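How to Fold a Fitted Sheet (and Get It to Stay That Way)

My linen closet used to look like somebody had lost a fight in it. The flat sheets were fine, the towels were fine, and the fitted sheets were stored in what I will generously call a ball. Below is the method I use now. It takes about 2 minutes once your hands know it, and considerably longer the first evening, so start when you're in a decent mood.

What you need: a dry sheet, and a flat surface bigger than your ironing board. The bed itself is fine. A kitchen table works if it has no crumbs on it, so in my house it doesn't work.

Step 1. Find the long sides. Hold the sheet inside out by two corners that share a short side. Most sheets have the care label sewn at the bottom right corner. Some, like my old Zivent set, have it wherever the person at the sewing machine was looking that day.

Step 2. Put one hand inside each corner, like a very large pair of mittens. Bring your hands together and flip the right corner over the left so one is tucked in the other. You are now holding two corners in one hand. Do not answer the phone.
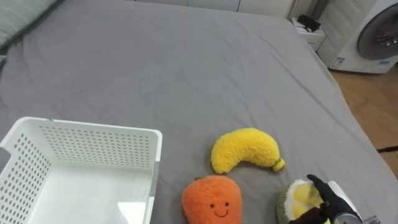
Step 3. Run your free hand down the edge until you hit the next corner, and tuck it over the first pair. Then do the last one. All four pockets should now be nested on one fist. If you have three, one is hiding in the hem. If you have five, you've picked up a pillowcase.

Step 4. Lay the whole thing down with the elastic facing up. Fold the curvy edges in toward the middle until you have something with straight sides. This is the step that matters. Everybody rushes it and then blames the sheet.

Step 5. Fold in thirds the long way, smooth it, then fold in thirds again. Slide it inside its own pillowcase if you like to keep sets together.

A note on deep pockets: the extra fabric makes a lumpier packet. Fold a wider strip in at step 4 and press down with your forearm.

Comments

Yevhen Dovhaniuk
Tried it with a king size by Wultix. Got as far as the mittens and had to lie down. Second attempt went into the closet and the door closes now.

Reply from the author
A door that closes is all I ever wanted. For a king, try standing on something.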